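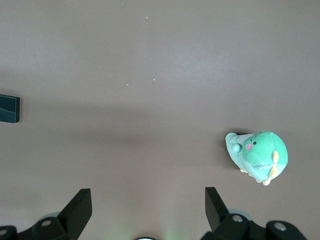

A small plush toy on a tabletop.

Bramside Charters Adds Motor Yacht Lolasus to Summer Fleet

WANSIDE, 3/18/18 - Bramside Charters will offer the motor yacht Lolasus for weekly charter from May. The 60-foot yacht will be based at Bevan Marina and can be booked with a crew of two.

Lolasus sleeps guests in five cabins, each with its own shower. The upper deck has a dining table and a second helm station. The galley was rebuilt over the winter, and the main saloon has new carpet and seating.

"We had repeat clients asking for a boat that could take two families," said Mojtaba Ghasemi, charter manager at Bramside. "Lolasus does that and still fits the smaller harbors on this coast."

Captain Amirhossein Rezaei will run the yacht for the season. He has worked for Bramside for nine years.

Charters start and end at Bevan Marina. Fuel, dockage and food are billed separately. Bookings are open now through the Bramside office in Wanside.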